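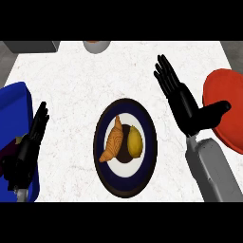
I have kept the scorebook for Skevley girls' volleyball for nine seasons, and the school has decided the scorebook is now an app. A thread, because I've been told I need to process this somewhere other than the athletic office.

**2/** Background: Skevley is a small Christian school with one gym and a balcony that fits 100 people if they like each other. Our conference is us, Jerkent, Buzatu and Otton. Otton has a booster club and a fog machine. We have me and a mechanical pencil.

**3/** The app costs less than a new net, so I can't complain about money. I tried. Our athletic director, Oda Backlund, had the net quote in her desk drawer, ready for me.

**4/** Training was a 49-minute video. At minute six the man says "now just tap your libero." I've known our libero since she was in kindergarten and I was not comfortable with the phrasing.

**5/** First match on the app was home against Jerkent. I recorded a kill for a player who was in the restroom. I undid it, and that also undid the previous four points. Jerkent's coach was very gracious. He was winning in both versions.

**6/** Tudor Tudose runs the clock next to me and has done it longer than I've done the book. His whole contribution that night was sliding me a pencil, without turning his head, like we were in a spy movie.

**7/** I used the pencil. I also used the app. So for one match Skevley had two official records, and they disagreed about the third set.

**8/** Countertop.
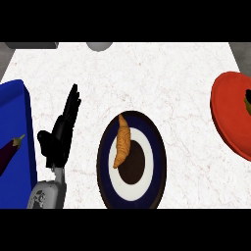 White, with thin reddish-tan veins. Back to volleyball.

**9/** What I'll miss is the margins. The app has a field called "Notes" and it holds one line. My October pages from two seasons ago say "lights out, sang two hymns, resumed 14–11." Try getting that into a drop-down menu.

**10/** (We sang them pretty well, too. Buzatu took the alto part without being asked. Then they beat us in four.)

**11/** I'll be fair. The app adds up the digs for you. I spent part of this summer going back through the old books to check a career record, and the number we'd had painted on the gym wall was wrong. It's 1,004. The wall is staying as it is until somebody finds the ladder.

**12/** The app also sends the score to parents who can't make it. One dad drives a truck and gets each point on his phone at rest stops. He sent me a thumbs-up from Nebraska after we lost to Otton, and I've decided to take it as being for the bookkeeping.

**13/** Less fair: it logs me out during prayer. Every match. We bow our heads, the tablet goes to sleep, and I say amen and start typing a password with a capital letter and a symbol in it while the other team is already serving.

**14/** I raised this with Oda. She said I could turn off the sleep setting. I said I didn't know there was a sleep setting. She said it was in the video – minute 31.

**15/** A few of you are asking if the old books are getting thrown out. They are not. They're in the cabinet under the trophy case, behind the cones, and I have the key.

**16/** Away at Buzatu next. Their gym has no wifi, so I'm packing the pencil and a spare for Tudor.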